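4.2 Do trailers tell viewers who made the film?

Distributors like to say that a director's name on a trailer sets up what the audience expects. The claim is repeated so often that few papers bother to test it. We had our doubts, and the numbers have not removed them.

Our sample held 227 trailers for horror and thriller sequels, all handled by one of two distributors, Worer and Giltard. Of these, 189 named the director on screen or in the voice-over. Viewers were drawn from the Ulus panel, which had 1765 active members when we closed the survey in October. Each viewer watched up to 21 trailers and was then asked who had directed each film, what else that person had made, and whether the trailer "felt like" that earlier work.

Recall was poor. Most viewers who had just seen a name could not give it back a few minutes later, and a fair number offered the name of the lead actor. Those who did remember it were no more likely to say the trailer matched the director's earlier films. Arruda's often-cited account predicts a clear link between the two. We did not find one, and we are not convinced the original study did either – it asked about style right after showing the name, which all but hands the viewer an answer.

One could object that our panel members were tired, or that a trailer seen at home is not a trailer seen in a theater. Both points are fair. Neither explains why the title of an earlier film in the same series was recalled so much better under the same conditions. A simpler reading is that people follow the series and the faces, and that the director's name is there for the trade press.

We also caution against reading much into the coding of "tone" by trained raters. Our raters agreed well on pace and loudness, less well on mood, and hardly at all on whether a trailer was typical of its maker.
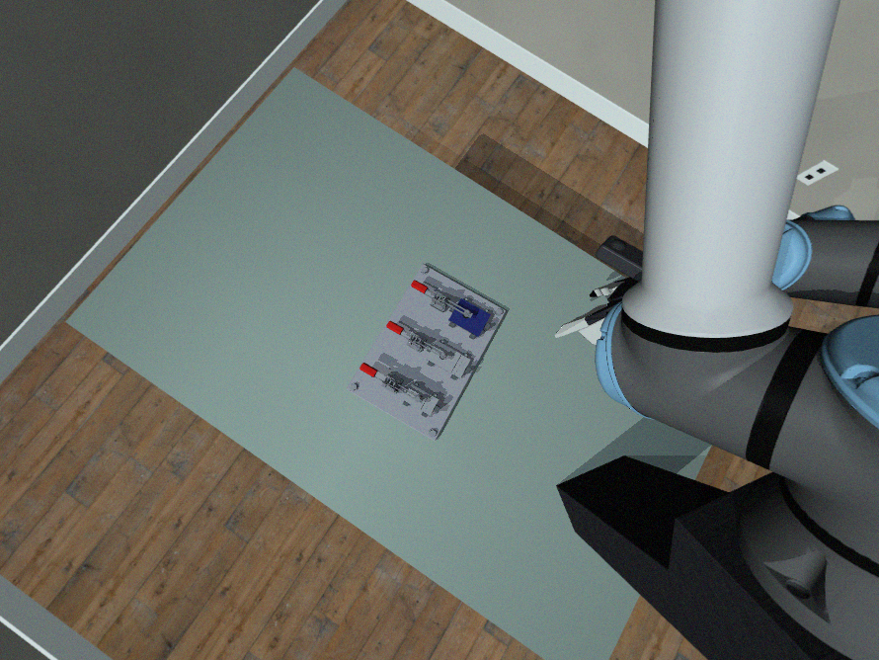
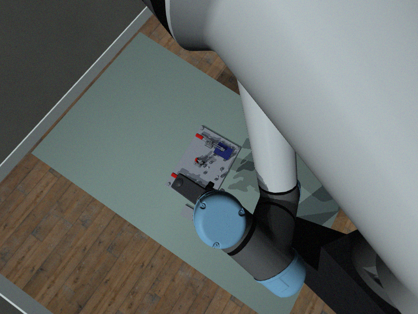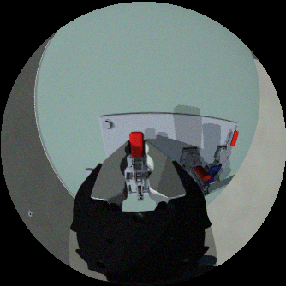
Figure 3. Three computer-rendered views.

Tiago Valente, in written comments on a draft of this section, was not persuaded that recall is the right test at all: a viewer may forget a name within minutes and still have bought the ticket on the strength of it, and a survey that never looks at sales cannot rule that out. He would also have split the sample by distributor before saying anything about sequels in general. We accept the second point, and the split is given in the appendix. On the first, we would want to see the sales data.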